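Wrist view freezes during open day demo, comes back by itself
Ticket opened by Piret Kuusk, Hosgate front hall
Status: open, waiting on parts
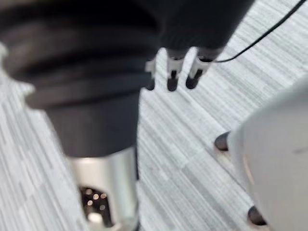

Okay, so first off, the open day went fine and people had a great time, I don't want this ticket to read like a disaster! But the wrist view on the big screen froze 6 times before lunch and I'd love to get it sorted before the school groups come in August.

What visitors see: the arm keeps moving, the picture on the wall stops dead for a few seconds, then jumps ahead to wherever the arm is now. Kids thought it was hilarious. The arm itself never missed a move as far as I could tell, and the Goltia control panel stayed green the whole time.

What I was running: the plain connector demo, the one where the arm comes in close and folks watch the wrist view up on the wall. Speed was set to 200 on the slider. I'd had it at 500 for the first group and turned it down when a dad in the front row said he was getting seasick (fair enough).

Things I tried on the spot, in between groups:

Restarted the viewer on the hall laptop. Fine for a bit, then it froze again.
Swapped the network cable to the wall for the spare from the Draringate box. No change.
Closed the second viewer window that somebody had left open on the desk machine. I really thought this was it — we got through two whole groups with no freeze. Then it came back right as I was telling everybody how smooth it was.

I saved the viewer log. The line that shows up with every freeze is "frame buffer full, dropped 1,097". Same number every time, which seems weird to me. Shouldn't it change?

Reply from Krum Bošković, 2:15 p.m.
Thanks, the log helps a lot. The number is the same because that's where the buffer tops out, so it's just telling you it dumped everything it had. Something on the viewing side isn't keeping up. Is the hall laptop still recording the demos to disk? And is it plugged in or on battery?

Piret, 2:40 p.m.
Oh boy. Yes to recording, I turned that on in the morning so we'd have clips for the newsletter and forgot all about it. Plugged in, but the charger is the little one from the meeting room because the real one is at Ostrowski with the loaner. Could that matter?

Krum, 2:52 p.m.
It could. That laptop slows itself down on a weak charger. Turn off recording first, leave everything else alone, and run the next group at 200 so we're comparing like with like.

Piret, 4:30 p.m.
Did that. Three groups, one freeze, and it was a short one. So better, but I can't call it fixed. I've asked for the proper charger back and I'll run the same demo once it's here. Please keep this open till then. Log from the afternoon is attached, and the morning one is in the same folder with "AM" in the name.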